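The Disetmont Says It Is Nearly Full. The Listings Suggest Otherwise

Willems, the developer behind the Disetmont condo tower, told buyers in March that the building was "all but spoken for." As of Friday, 43 of its units were still being advertised, several of them at lower prices than in the spring brochure.

Sales director Ashley Pilkington calls that a timing issue. Some listings, she said, stay up while paperwork clears. She would not say how many, or how long paperwork takes at the Disetmont.

The brochure promises "smart-ready living" in every home. Asked what that covers, Pilkington mentioned wiring, a lobby screen and a door app from Ivik, which residents will pay for separately after the first year. The monthly fee wasn't in the brochure either. 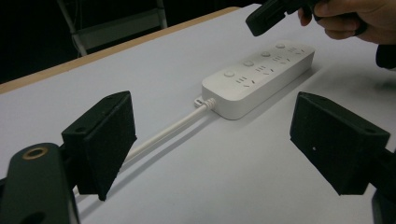
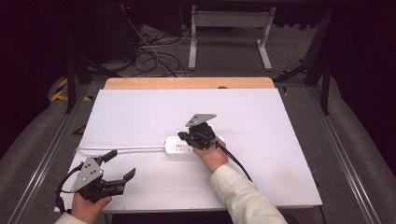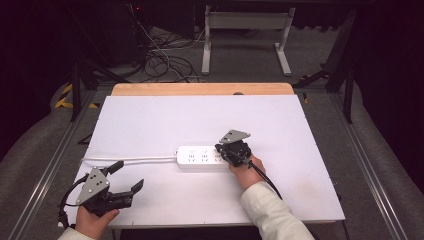
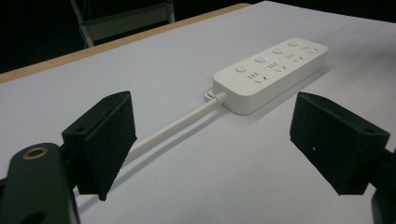 Then there are the dues. Buyers of a two-bedroom were quoted $2,345 a quarter, a figure that leaves out parking, storage and the rooftop lounge. The lounge itself is due to open "in a later phase," according to the sales packet, with no date given.

Rima Chidiac put down a deposit on a 47th-floor unit and has since asked for it back. She said she was shown a water view on a tablet and later learned that a second tower, Skarkirero, is planned for the lot next door.

"They told me it would be low," she said. "I asked how low. I'm still waiting."

Willems says no final height has been set for Skarkirero and that all buyers receive the required disclosures before closing. It did not answer a question about whether Chidiac's deposit would be returned.

The sales office is open this weekend. Visitors are being offered two months of free parking if they sign on the spot.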